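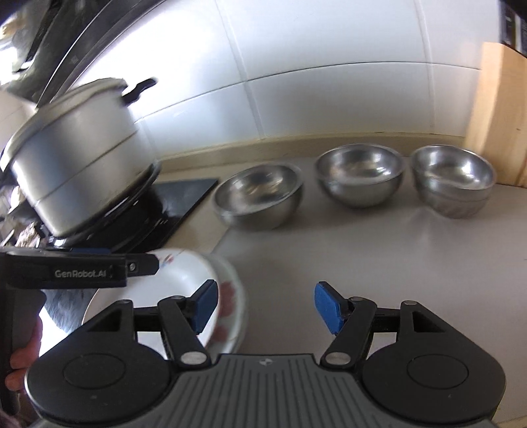 Handgreifer mit blauen Fingerpads an der Arbeitsplatte, dahinter die Edelstahlschüsseln

Zu Besuch in der Übungsküche von Vornside

Die Zugfahrt nach Trarneck war lang und der Kaffee unterwegs schlecht, aber um kurz nach neun standen Velimir und ich dann doch vor der Tür und wurden gleich durchgewunken. Ich hatte mir im Vorfeld eine Liste gemacht, denn wir wollen im Herbst für unser Projekt Chambi selbst Greifer anschaffen und ich soll bis Ende Mai einen Kostenplan abgeben. Prospekte habe ich inzwischen genug gelesen. Ich wollte mal mit Leuten reden, die so etwas täglich in der Hand haben!

Rocío Guzmán hat uns herumgeführt und sich wirklich Zeit genommen. Die Küche bei Vornside ist eine ganz normale Küche, weiße Fliesen, schwarzes Glaskochfeld, und der riesige Dämpftopf aus Alu sieht aus, als könnte man damit eine Hochzeitsgesellschaft versorgen. Gearbeitet wird mit Greifern, die man selbst am Griff führt, ganz ohne Roboterarm dran. Auf dem im Foto steht "GenRobot.AI", es laufen dort aber verschiedene Geräte nebeneinander, und zu Marken wollte Rocío uns ausdrücklich nichts raten. Fand ich sympathisch.

Velimir (Velimir Hodžić, bei uns für die Werkstatt zuständig) hatte natürlich nach fünf Minuten nur noch Augen für die Mechanik. Gestänge, Schrauben, wie kommt man an die Pads ran, kann man die einzeln nachbestellen, was passiert, wenn mal Fett reinläuft. Ich stand daneben und habe mitgeschrieben und irgendwann aufgehört, bei den Schraubengrößen mitzukommen.

Und was kostet das nun alles?

Tja. Mein Entwurf hatte eine dicke Zeile für die Greifer und darunter eine dünne mit "Sonstiges". Rocío hat einmal draufgeschaut und gelacht, freundlich, aber doch so, dass ich rot geworden bin. Beim Zubehör hatte ich schlicht geträumt. Allein für Geschirr, Töpfe und Schüsseln haben sie in der ersten Runde fast 400 Euro ausgegeben, und zwar querbeet: glänzendes Edelstahl, gemustertes Porzellan, Schweres und Leichtes, Sachen mit dickem Rand und Sachen mit dünnem. Im Antrag stand bei mir "Geschirr vorhanden". Vorhanden sind bei uns in der Teeküche lauter Becher.

Dann die Ersatzteile. Fingerpads gelten dort als Verbrauchsmaterial, also fester Posten, jedes Jahr wieder, und nicht einmalig bei der Anschaffung. Das muss ich mit unserer Buchhaltung noch klären, die unterscheidet da streng zwischen Investition und laufenden Kosten. Velimir meint, wir sollten gleich 2 Greifer nehmen und den zweiten nicht als Reserve in den Schrank legen, sondern abwechselnd benutzen. Rocío machen sie es ähnlich nach, oder umgekehrt, jedenfalls waren die beiden sich schnell einig.

Beim Transportkoffer hatten wir dagegen eine kleine Diskussion. Ich hatte ein Angebot über 299 Euro aus Londow dabei und fand das happig für eine Kiste mit Schaumstoff. Bei Vornside haben sie den Schaumstoff selbst zugeschnitten, in einen gebrauchten Werkzeugkoffer hinein, und der hält. Velimir hat sich das Ding von allen Seiten zeigen lassen und will es nachbauen. Na gut, die Zeile ist damit bei mir erst mal gestrichen.

Selbst ausprobieren durften wir auch! Eine Schüssel vom Stapel nehmen, woanders hinstellen, fertig. Klingt nach nichts. Nach einer halben Stunde hatte ich einen lahmen Unterarm und sehr viel Respekt vor den Leuten, die das den ganzen Vormittag machen. Mein Zeitplan sah Blöcke von zwei Stunden am Stück vor, den schreibe ich jetzt um auf 30 Minuten mit Pause und Wechsel, und dann brauchen wir auch mehr Personalstunden, als ich veranschlagt hatte. Mit dieser Zahl muss ich wohl am längsten verhandeln.

Was ich noch nicht weiß: ob wir eine eigene Küchenzeile einbauen lassen oder etwas mieten. Rocío hat mir den Grundriss mitgegeben und eine Liste mit Dingen, die sie heute anders bestellen würde (mehr Steckdosen, mehr Ablage, bitte Schubladen statt tiefer Schränke). Die tippe ich diese Woche ab und hänge sie an den Kostenplan.

Auf der Rückfahrt haben wir noch bis zum Umsteigen über Leasing gestritten. Velimir ist dagegen, ich bin unentschieden, das Angebot liegt auf meinem Schreibtisch.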